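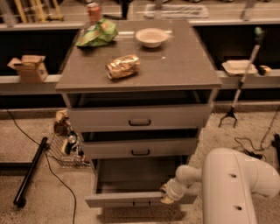
Arm and drawer unit, gripper on the bottom drawer.

Sani arm: drawer work
Salamatu Anozie, 25 August 2020

The Sani build in the shared workshop has moved from bench testing to furniture. The arm is driven by a Seltier controller board, with the motion code in Fliltov. The current task is a three-drawer cabinet, bottom drawer first. It has the longest reach down for the wrist and is the drawer most likely to put the elbow near its joint limit.

Control is position plus a force cap. The cap was set to 10 newtons in June and has stayed there. Above that the controller stops the move and holds. Approach speed is now 217 mm per minute for the last stretch before contact, down from 600. The slower approach adds time to each run but has cut the number of stops on contact. 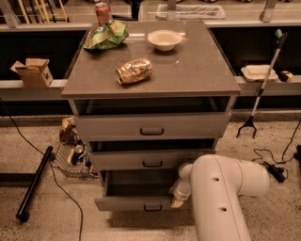
Does the arm need a camera to find the drawer?
The drawer position is stored as a fixed offset from the base, so the camera is used only to check that offset before a run. If the base is moved, the offset has to be measured again.

Side load remains the main problem. Pulling from one side of the front panel twists the drawer in its runners, and the measured force climbs before the drawer has traveled far. Two changes are being tried: a grip point closer to the middle, and a small yaw correction during the pull. The second needs a cleaner torque signal than the wrist gives at present, with noise of some 2 newtons after filtering.

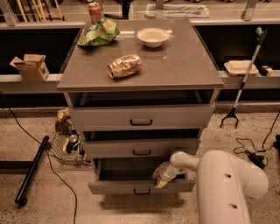 Parts wanted

Inetti finger pads, short type, used is fine. Also a spare 24 V supply and shielded cable for the wrist sensor. Leave a note on the parts shelf with your name and what you want for them.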